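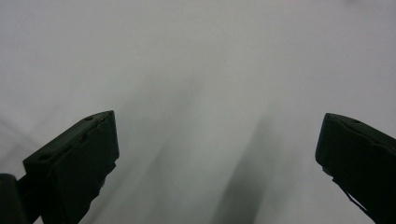
2 min read

January. Sourdough starter trials, batch 4

Fed both jars at 7 am. Jar A on the Clondale rye, jar B still on plain white. A had doubled before lunch, B barely moved. Smell of A is good, sharp, a bit like green apple. B smells of paint. Temitope says give it two more days, I say bin it.

Hydration: went up to 80 on A and regret it. Sticky as anything, lost a good bit to the bowl. Back to 75 tomorow.

Scaled the dough to 1,000 g flour so the salt is easy math. Salt went in late, after 50 min rest. Nneka wants it in at the start next time so we can compare. Fine but change ONE thing at a time please, last batch we changed the flour and the oven shelf and learned nothing.

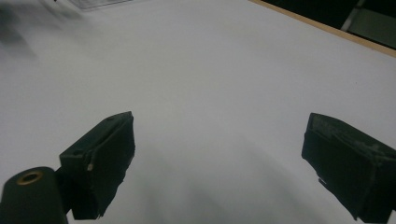
Bulk took nearly 4 hours. Too long? Dough had spread flat by the end and wouldn't hold a shape. Folded it twice more and put it in the fridge overnight, 16 hours. Came out much firmer.

Bake: lid on 25, lid off 20. Crust dark, bottom too dark. Crumb tight in the middle with one huge hole under the top. Malachy reckons shaping, not proof. Could be both.

To do
- thermometer for the fridge, dial is useless
- ask Ekene for the recipie he used with the Bianchini flour
- new jar lids
- B gets one more feed, then out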